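What Happens to Old Computers in Our Town
Student project report, by Tainá Xavier

How I got into this

My aunt has a closet with four dead computers in it. She isn't a collector. She just never knew what to do with them, and every time she bought a new one the old one went on the pile with its power cord wrapped around it. When our class had to pick a topic for the community project, I thought of that closet right away, and then I found out that pretty much everybody I know has one (or a garage shelf, or the space under a bed).

So my question was pretty simple: when people around here stop using a computer, where does it go? I wanted to know who keeps them, who gives them away, who puts them out with the trash, and what would make somebody deal with the pile. My project partner was Ivars Sakalauskas, who did the survey with me and made all the charts for our poster. The charts aren't in this report, but they were really nice.

What I read first

I started with background reading, and I read way too much of it. The word you see everywhere is e-waste, and it covers anything with a plug or a battery: toasters, phones, electric toothbrushes, all of it. I decided to stick to computers or I would still be reading now.

A computer is a strange thing to throw away. There's steel and aluminum in it, which any scrap yard would want, and there's copper in the wiring. There are tiny bits of gold on the contacts. There are also things you really don't want in the ground, like the lead in older solder. So it's partly treasure and partly a problem, and they're all stuck together in the same box.
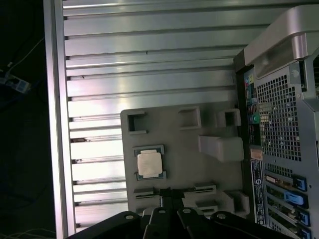

The other thing I learned is that recycling comes pretty far down the list of good choices. Using the thing longer is better, and so is fixing it, or passing it on to somebody who will use it. A lot of the energy that goes into a computer gets used up while making it, so an extra few years with the same machine really counts. I had honestly never thought of my slow old laptop as a good deed before!

The survey

We printed 500 paper forms and handed them out at the library, at two grocery stores, and at the spring fair in May. We got 200 back, which our teacher said was great and which I thought was kind of sad, but I've been told I don't know anything about surveys. Each form had 8 questions. The first draft had a lot more and Ivars made me cut it down (he was right, my cousin gave up on the first draft halfway through).

The most common answer to "What did you do with your last computer?" was "It's still in the house." I sort of expected that. The second was "Gave it to a relative." The town drop-off site came in behind both of those, and quite a few people wrote in the margin that they didn't know we had one. We do! It's behind the bus garage on Cotari Road, and the sign is tiny.

Then we asked why they kept the old one. I thought people would say they were too busy. A few did, but the big answer was photos. People are scared there's something on there they'll want later, or that a stranger will get hold of their tax papers. One woman wrote a whole paragraph on the back of the form about her wedding pictures being on a machine that won't turn on. I keep thinking about that one.

Visiting the repair shop

There's a small shop downtown called Helia that fixes and resells used computers, and they let us hang around for an afternoon. I asked a million questions and they were nice about it. They told us most of the machines people bring in as "dead" have one thing wrong with them. Often it's the power supply or the hard drive. Sometimes it's only dust. A desktop is usually easier to save than a laptop, because the parts come out separately and you can swap one without touching the rest. With some of the thin new laptops the memory is soldered in place, so if it goes bad you're pretty much stuck.

They also told us that adding memory and putting in a solid state drive is the cheapest way to make an old desktop feel quick again. I went home and told my dad this like I had invented it.
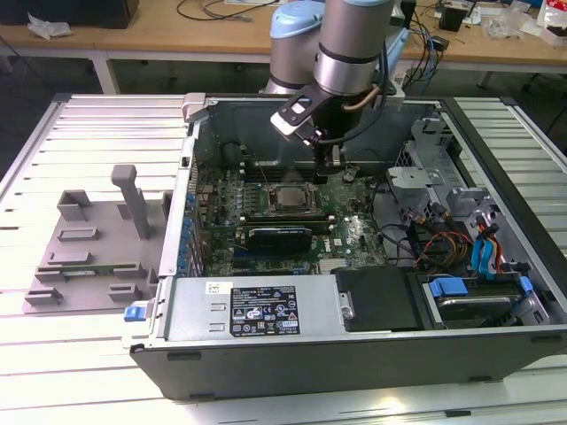 The shop's biggest headache is getting machines without their cords, or with a password that nobody remembers. They don't mind wiping a drive, but some owners want their files off first and that can eat up a whole morning. They charge for it now. Before, they did it free, and they said they were losing money on every wedding album in town.

I asked what they do with the ones that can't be saved. They pull the good parts and put them in bins, and the rest goes to a recycler called Urquijo, two counties over. I wanted to visit there too but they don't allow anyone under 18 on the floor. I did get a phone call with the office, and they told me they'd rather get a whole computer than a bag of pieces, and to please take the batteries out of laptops and hand them in separately.

Our collection day

The last part of the project was trying to do something useful. With help from the library we ran a drop-off morning in the parking lot. I made 2000 flyers (the print shop had a deal, and I got carried away), and I'm still finding them in my backpack.

People came early, before we even had the tables up. We had a line for machines that still worked and a line for ones that didn't, and that lasted maybe ten minutes before the lines turned into one big crowd. Next time I would put up a rope. We also ran out of tape for labels, so Ivars biked home to get more.

The best thing we did was put up a sign that said "Ask us about your photos." So many people stopped because of it. We had a printed sheet on how to take a drive out or get it copied, and the shop sent somebody over to answer the harder questions. My aunt brought all four computers, and one of them turned on.

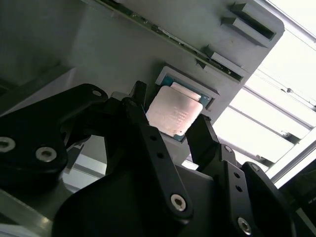 What I would change

I'd ask about phones. Everyone wanted to talk about phones, and I kept having to say they weren't in the project. I'd also hand out the forms in more than one language, since there are a lot of families here who speak Portuguese at home, mine included, and I can't believe I didn't think of it.

I'd also like to know what happened to the computers that went to relatives. Did they get used, or did they just move to a different closet? We didn't ask, and now I really want to know.

For the town, my suggestion is a bigger sign on Cotari Road. I wrote a letter about it and I'm waiting to hear back.

Thanks to everybody at Helia, the library staff, and my aunt for the use of her closet.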